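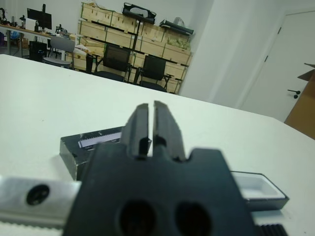

Where should small handhelds live between sessions, on the table or in the crates?

In the crates, in a tray, with the label strip facing up. The table is for whatever you are using at that moment and nothing else.

I put those two lines at the top because the last time I answered this I did it in paragraph six and got four replies asking what the answer was.

On Tuesday, June 2, 2020, Napaporn Ratanaporn wrote:

> Hello all,
>
> Before we agree yet another storage scheme, could somebody tell me
> what was wrong with the last one? I spent a good part of October
> sorting the shared kit into crates by size. Then it was to be by
> owner. Now I read in the notes that it is to be by "frequency of
> use", and I should like to know who is measuring.
>
> My questions, in the order they annoy me:
>
> Where should small handhelds live? I keep finding them on the table.
>
> Are we keeping the original boxes?
>
> Who bought the Zuker trays and can they be stopped?
>
> I can do Thursday afternoon if there is a plan by then. I am not
> lifting crates down again on the strength of a discussion.
>
> Napaporn

The first I've dealt with. As to what was wrong with sorting by size, I rather liked it. The trouble was that everything we own is either small or medium, so we had one crate of cables that nobody could lift and a lot of crates containing a single adaptor and some air. By owner lasted until we got to the things with no owner, which was most of them.

So, frequency of use. I am measuring, by the scientific method of remembering what I've been asked for. Anything wanted every week goes in the crates at waist height. Anything wanted now and then goes lower down. Anything wanted by Phil, once, in 2017, goes at the bottom at the back, and he may crawl for it.

The top of the stack is supposed to be kept clear. I know what the top of the stack is like. It is the right height for putting something down "just for a minute", and I have put things there myself, so I shan't be naming names. If it's long and won't go in a crate, lay it flat along the back, against the wall, and don't balance anything on it.

Boxes: keep them if they close properly and we still have what came in them. Otherwise out. I found three Galleck boxes last month, all beautifully kept, all containing the leaflet in 8 languages and no Galleck. If you do keep a box, put the label on the top face and write on it what's inside now. The printed name tells you what was inside when somebody paid for it.
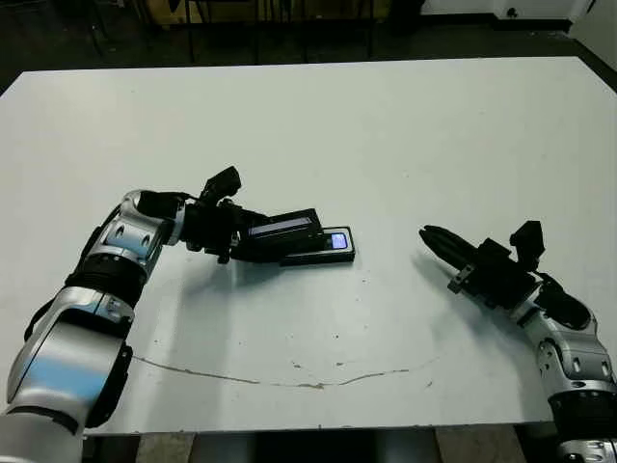
A word on the business of two handhelds that look alike. We have several pairs of these and they spend their lives being mistaken for one another. Deal with them on the table, one pair at a time. Switch both on, see which one lights up, and put a sticker on the back of each before either goes into a tray. A and B will do. Last time we had "good one" and "other one", and within a week there was a dispute about which was the good one. If one stays dark, charge it overnight and try again before you write it off. Then switch everything off before it goes away, please. I know the screens are small, but they will flatten a battery by Monday all the same.

While I think of it, wipe the table down before you lay anything out on it. White was a brave choice for that table and I was outvoted.

The Zuker trays. That was me. I ordered 3 to try and the smallest pack turned out to be rather larger than that. They are shallow and they slide about, I admit, but they do fit the crates, whereas the Phromma ones were a lovely depth and had to be put in on a slant, so everything ended up in one corner. Total damage for the Zukers was 550, delivered, and I've put the receipt in with the others. Ekeck do a lid for 90 a set. I haven't ordered any, and I can feel some of you typing already, so: I am not going to order any without asking.

One tray per kind of thing. Handhelds in one, chargers in another. A tray with "misc" on it will be emptied on to the floor by me, in front of you.

Thursday afternoon suits me as well, Napaporn. I'd say start at two. Call it a plan if that helps with the crates, and I'll do the lifting down. Could whoever has the good marker pen bring it back? It's the black one with the chewed cap. The blue one wipes straight off the labels, as we found out with the whole of the second row.

Anyone who can't come but has something of their own in there, email me before then and say what it looks like. "It's black" won't narrow it down.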